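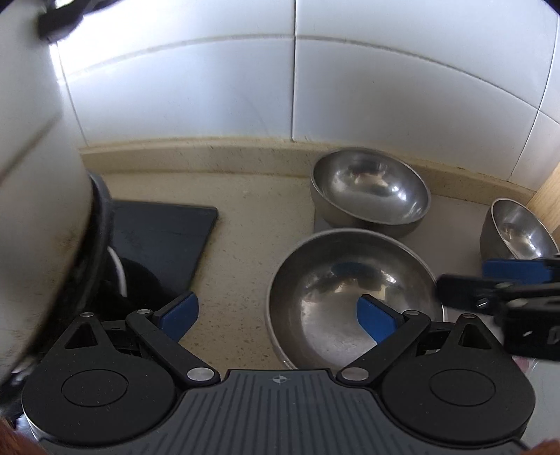 My aunt left me her recipe box in January, and by "left" I mean she moved to a condo with a kitchen the size of a bath mat and drove over with anything that wouldn't fit. She is fine. She plays pickleball. She would like it known that she expects the box back if she ever gets a bigger kitchen.

The box is green tin with a dent in the lid, and it holds 86 index cards. I had been angling for it for years. In my head it contained the secret of everything I ate between the ages of six and eighteen: the onion soup, the lemon bars, the rye bread that she used to bring to funerals whether or not anyone had asked.

I sat down one evening with a glass of wine and started reading, and what I learned is that my aunt has never written down a recipe in her life.

Take the card for the bread. It says, in full: "Rye. Usual amount. Knead till right. Jenia's oven, not ours." I don't know who Jenia is. My mother doesn't either, though she had a strong opinion about the oven. The lemon bars card lists lemons, then butter, then "see other card." There are three other cards with the word lemon on them and one is a phone number for a plumber.

The onion soup is the longest of the bunch and I got my hopes up. It goes on for both sides. Most of the second side concerns a fight with my uncle over a parking space.

I called her.

"How much is the usual amount?" I said.

"Of what?"

"Rye flour."

"Well, how many people are dead?"

It took me a minute to see that this was a serious question. One loaf for a neighbor, two for family. Fair enough, except that I was asking about a single loaf and she had never thought about one on its own. She told me to put flour in the bowl until it looked like enough. I asked what enough looked like. She said I'd gone to college.

So I did what people of my generation do, and looked it up. There are a lot of rye bread recipes on the internet. The one I picked had 2,988 reviews and nearly all of them were from people who had swapped out the rye. One had used banana. The author gave everything to the gram, along with a long account of her trip to Vermont, and I followed her to the letter, including a rest of 4 hours that ran me up to midnight.

It was good bread. It was even, it sliced well, and it tasted like something you'd get in a basket at a decent restaurant. It didn't taste like a funeral at all.

My friend Tatu Sang, who bakes for a living and can't be in my kitchen for more than a minute without touching the knobs on my stove, thinks the missing thing is caraway. I pointed out that there's no caraway on the card. He pointed out that there's no flour on the card.

Caraway went in the next one. Closer. I also quit weighing things and just poured, which was a mistake with the salt and all right with everything else. My aunt came by to inspect. She pressed the crust with her thumb, ate a slice standing up with her coat on, and said that it was very nice and that she'd always used a mix.

"A mix," I said.

"From a bag. With the caraway in it already. They stopped making it."

She can't remember what it was called. She thinks the bag was yellow, and she took the rest of the loaf home.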